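Clearing out the junk drawer, and then the rest of it

22 Apr 2026

Print this post | E-mail this to a friend

In February I decided to stop buying storage bins. We had bins under the bed, bins in the hall closet and a stack of empty bins in the garage waiting for something to go in them. The house was no tidier than when we moved to Stulldale, and every time I needed tape I bought tape.

So I started with one drawer in the kitchen. I took everything out, wiped the bottom and put back only what I had used since Christmas. That turned out to be scissors, a pen, batteries and the takeout menu. The rest sat on the counter for a week while I got used to the idea of not having it.
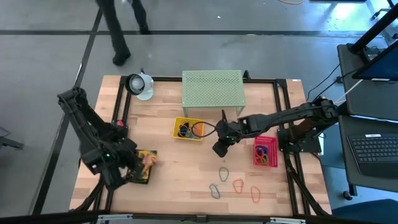 Hernán Echeverri wrote to me after I mentioned the drawer last month, and he thinks a week is too short. He puts things in a box in the basement with the lid taped down, and gives them until the next change of season. If he hasn't cut the tape by then, the box goes out without being opened. I tried that with the hall closet and it worked better than my way, mostly because I couldn't see what was in there.

The closet was slow going. I found three umbrellas, a coat that belonged to a former roommate and the manual for a fan we gave away. I also found 70 dollars in an old purse, and that paid for lunch and a new lock for the shed.

Small things take the longest. You can decide about a coat in a minute, but a handful of rubber bands and loose crayons can eat a whole evening if you let it. Now I sort small stuff into open baskets first and don't make any decisions until the table is covered. 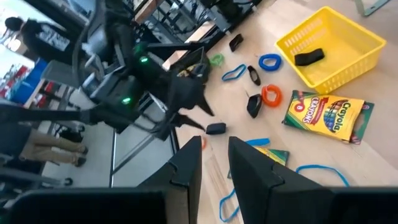 What I do with paper

Paper gets its own day. I keep taxes, anything to do with the house, and medical records. Bills I can get online go in the shredder. I kept every appliance manual for years and never once looked at one - when the washer broke I searched for the model number on my phone like everybody else.

Old cards were harder. I kept the ones with a real letter in them and let go of the ones with just a name signed at the bottom.

I do the sorting in the daytime now, with the radio on, and quit when I get tired. Tired is when I start putting things back where they came from.
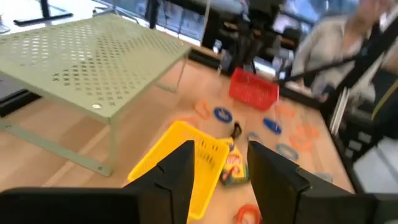
A yellow basket, good for the small stuff.

Then you have to get it out of the house. Bags by the front door don't count. Mine sat there for 5 days and I took two things back out of them. Now the bags go straight in the trunk, and I drop them off the next time I go for groceries. The thrift store doesn't take pillows or car seats, so check before you load up.

I sold a few things too, a lamp and a bread machine. I wouldn't bother again. There were a lot of messages back and forth, and one man wanted me to deliver the bread machine.

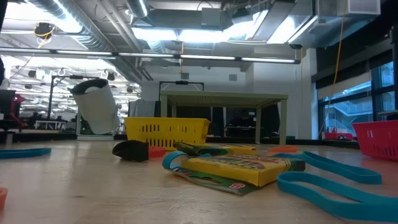
Ilaria Vitale: I agree about selling. I spent most of a month trying to get rid of a dresser and finally put it on the curb with a sign. It was gone before supper. How do you handle things other people gave you, though? That's where I always get stuck.

I'm stuck there too, Ilaria. So far I've kept the gifts from people I still see and asked my sister about the rest. She took the gravy boat.

The garage is next, once the nights warm up enough to leave the door open.

5 comments | 70 shares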